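Community Help > Simulation and Planning

Flullura table-clearing kit: worth paying for before we have the arm?

Posted by Xiomara Brannigan

I'm putting together a small lab course for 20 students and we won't have a real arm until December. A vendor has offered us the Flullura kit, which is a simulated room with a ceiling-mounted arm, a set of dishes and some crates. The students would write the pick-and-place part themselves. My budget covers 4 seats. Has anyone used it for teaching, and does the hanging arm cause trouble for beginners? I would also like to know if the objects can be moved or if we are stuck with the layout that comes with it.

3 replies

Lyle Blackwood

I used it for two terms. The license is per running copy, so 4 seats will do for 20 people if they work in teams and take turns. We kept a sign-up sheet by the door.

You can move everything. The layout is a text file with one line per object, and I usually start with the dishes near the middle and both crates over on the right side. I leave some small things out too, so the gripper has something harder than a bowl to deal with.

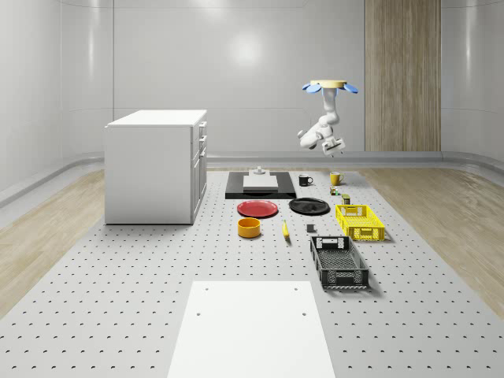
Kit room with the dishes and crates set out, arm above the table area.

The hanging arm did trip people up for the first week. Up and down in the base frame are flipped from what they expect, and they send the gripper into the ceiling. Have them print the gripper position in the room frame before they move anything. After that it was fine.

Plates are the weak spot. With two short fingers you have to come at the rim, and the sample grasp file that ships with the kit goes for the center. I wrote my own - it took an afternoon. Mugs worked with the sample file if you turned the handle away first.

Support answered my emails, but slowly. Ask for the teaching price, it isn't on the order page.

escobedo_k

Get Bralluro instead, cheaper

Amico

Bralluro only has a floor-mounted arm as far as I know, so it may not suit you if your real one is going on the ceiling. Check that first.

One thing to add to Lyle's post: turn shadows off on older laptops. Mine took 6 minutes to load the room with them on.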